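From: Estíbaliz Alcaraz
To: Small Arms Users list
Date: 1 Jul 2023
Subject: Re: Kitano gripper kit, anyone had one on soft things?

Hello Raed, and hello everyone else who has been quietly reading along,

Sorry for the slow reply, I've been meaning to sit down with a cup of tea and do this properly.

Raed Qaisi wrote:
> We are looking at the Kitano two-finger kit for our teaching room and
> Bedex have quoted us 1,838 for it, with the fingers, the flange adapter
> and a year of support. The brochure only shows it picking up boxes and
> metal parts. Has anybody tried it on soft or wrapped things? Our students
> want to do kitchen tasks and I would rather hear from a user than from
> the sales desk. Also, is the support worth having?
> Raed

We have had the kit on loan from Bedex for a few weeks now, so I can tell you a fair bit, though please bear in mind that I'm fond of it already and you should knock a little off for that!

Your quote sounds right. Ours came to the same figure, and they offered to take 175 off if we did without the support. My advice is to keep the support. I rang twice in the first week, once over the adapter (the bolts supplied were the wrong length for our arm, and new ones came by post without any fuss) and once because I had misread the manual, and they were equally kind about both.

Now, soft things. We've been using the play food set from Pacheco, plus a plastic drawer unit and a fruit basket, and the task is to sort the food off the table. I started with the peppers, thinking they would be easy, and they weren't quite. They are shiny and they roll, so you want to come down square over the middle and close slowly. The bread I had been dreading – it's a slice in a clear wrapper, and I was sure the fingers would just slide about on the plastic. They do a bit, if you grab a loose fold, but going for the edge of the slice works nicely with the force turned well down.

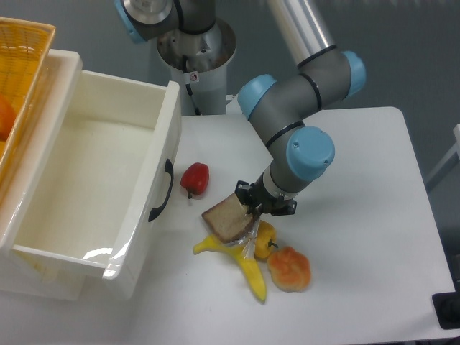

Kitano fingers on the bread slice, drawer open.

I kept a tally over one long afternoon, as I knew somebody would ask. Out of 43 tries at the bread we had seven failures, and most of those were my own doing for setting the height by eye. I then set it with the little gauge block that comes in the box (do use it, I'd left mine in the foam for days) and things went much more smoothly. I haven't done a proper tally for the banana or the bun yet, so I won't pretend to know.

The thing I like least is the approach when everything is bunched together.
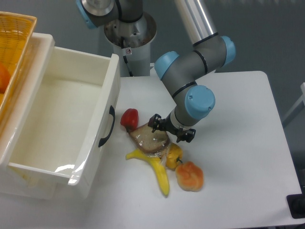 The fingers are fine once they are closed, but they need more room to open than you would guess from the drawing, and with a crowded table you can end up nudging the neighbour while going for the thing you want. The narrower fingers are sold separately, and I do think Bedex ought to put them in the box at that price. Clodmont make a pair that is meant to fit the same mount. I haven't tried those, so if anyone on the list has, please do speak up.

As for wear, we are at about 700 closings and the pads still look decent. The software is plain but clear, and our newest student had it opening and closing before lunch on her first day.

Raed, if you can wait until September, Bedex told me they may lend out a second kit then, and you could try it on your own table before paying for anything. I'm happy to pass on our settings file too, just write to me off the list.

All the best,
Estíbaliz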